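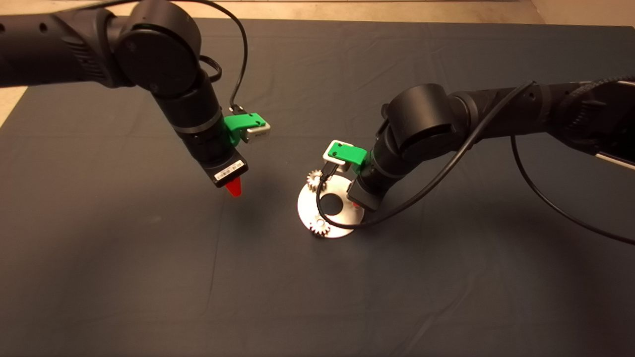 Fig. 1. Both arms over the work cloth, with the round plate and two small gears.

Week 3 handout: Looking at a two-arm bench kit
7 February 2019 - by Junaid Cheema

This week we go over the Milenel two-arm kit as a product. You will write a short review of it for April, so read these notes with the spec sheet next to you. Prikitz sells the kit and Sethi handles repairs and spare parts. Orders for the two are kept separate, and so are the invoices.

1. What is in the price
The base kit has two arms, two grippers, a power supply and the control software. Fingertips come fitted. The cloth, the plate and the gears are not part of the kit. Replacement fingertips are sold in sets of 5.

2. Arms and cables
Look at how the cables run in Fig. 1. They are outside the arm and hang in loops near the joints. A loop gives the wrist room to turn, but it can also catch on a part or on the other arm. Before any run, move both arms slowly through the full path and watch the loops. Note in your review where you would add a tie.

The green brackets on the grippers each carry a small clip-like piece. Do not use a bracket as a handle when you move an arm by hand. Hold the forearm.

3. Small metal parts
Gears are a fair test for this kind of kit. They are thin, the teeth give an uneven edge to hold, and a shiny plate under them can confuse a vision system. Start with a gear on plain cloth, then go to a gear lying on metal. Record each try as picked, dropped or missed. Three tries per position is enough for the first session.

4. Fingertips and pads
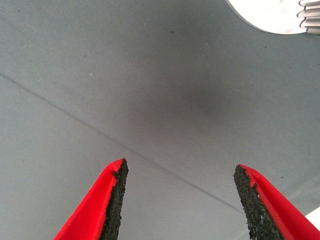

When should the finger pads be changed?
Change them when the grip surface has worn smooth or when a pad starts to lift from the finger. The supplier suggests a check after around 2000 grips, but small toothed parts wear pads faster, so check at 630 in this course.

Pads with a rough surface hold small parts better than bare plastic does. They also pick up lint - brush them before you start. Log every pad change with the grip count.

5. Service plan
Sethi offers a yearly plan. It covers joints and wiring. It does not cover pads, fingertips or damage from a crash between the arms. Read the crash clause twice and say in your review if you think it is fair for a teaching lab.

For next week: bring your try sheet and one page of notes on the Mekby single-arm kit.

Recent handouts
Week 2: Reading a spec sheet
Week 1: Types of gripper
Lab rules and sign-up

This site uses cookies. By staying on this page you agree to their use.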